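Subject: Re: [props-swap] fake fruit and a basket for it

On 2 April at 17:40, Lallo wrote:
> We need a fruit bowl or basket for the kitchen set, act two.
> It gets carried on full and set down hard, so no glass. Does
> anyone have fruit that holds up from the third row?

We have a set you can borrow. It was bought for the Rindance show and has been in the storeroom since. The grapes are the best of it. They are mixed purples with a frosted look on some of the berries, and they hang over a rim well. The mango is matte and takes light nicely. The lemon is very bright, so you may want to knock it back with a little brown paint. Water-based is fine, we repaint them anyway.

The basket is dark brown weave with a braided rim. Put crumpled paper in the bottom or the fruit will sit too low to be seen. For the hard landing, 2 dots of putty under the grapes should keep them in place.

Total weight with the fruit in is about 200 grams, so your actor will have to pretend a bit.
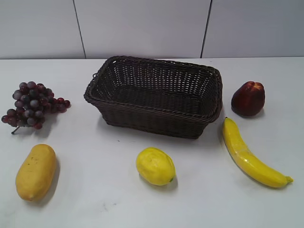

Lò asked whether the putty leaves marks on painted fruit. It did on our old pears, after a run of 17 nights. Peel it off after each show and it should be fine.

Pickup is from the side door at Griltent, any time after 4. Please bring a box with a lid.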